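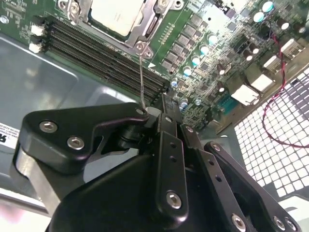 What's inside a server?

A server is a computer that does jobs for other computers. When you open a web page, save a drawing to the school's shared drive or join an online game, a server somewhere answers you. Most servers have no screen or keyboard of their own. They sit in metal cases called chassis (say it "SHASS-ee"), which slide into tall racks like drawers into a dresser.

The big green board

Take the lid off a server and you will see a large flat board. It is called the motherboard. Many motherboards are green, but the colour makes no difference to how they work. They can be blue, black or red as well.

The motherboard joins all the other parts together. Thin lines of copper run across it and through it, and electricity travels along them. These lines are called traces. Some are thinner than a hair.

The processor

The processor, or CPU, follows instructions. It adds, compares and moves numbers, and it does this billions of times a second. It sits in a socket, and a metal frame holds it down. On some boards the frame has a lever at the side that helps to lock it in place.

The pale metal top of a processor is called a heat spreader. The working part underneath is much smaller. Processors get hot, so when the server is put to work a large block of metal fins, called a heat sink, goes on top. Fans blow air through the fins to carry the heat away.

The memory slots

Close to the processor are long, narrow slots in rows. These are for memory. Memory comes on thin sticks called DIMMs, and each one pushes down into its own slot. Inside the slot is a line of tiny metal contacts. They touch matching contacts on the edge of the stick.

Memory holds whatever the computer is working on right now. Ordinary memory forgets everything when the power goes off, so anything that has to be kept goes on a drive.

A server can be built with empty slots. More memory can be added later if it is needed.

The little cans

Look across a motherboard and you will find small round parts standing up like tins on a shelf. They are capacitors. A capacitor stores a bit of electricity and lets it out again very quickly. This keeps the supply smooth - a processor does not like its power to jump up and down.

Near them are flat, dark chips that help to change the voltage. The power coming into the board is often 12 volts, but a processor may need only 1 volt or so.

Try this at home

Ask an adult if there is an old, broken computer you could look inside. It must be unplugged, and an adult should take the cover off. Leave the power supply box closed, even when the computer is unplugged. It can hold enough electricity to hurt you.

Draw a map of the board. Mark the processor, the memory slots and any capacitors you find.

Words to know

Chassis: the metal case that holds the parts.
DIMM: a stick of memory.
Socket: the place where a processor fits.
Trace: a thin copper line that carries electricity.

Written by Delia Domínguez. Checked by Baltasar Garrido. Last updated May 16, 2018.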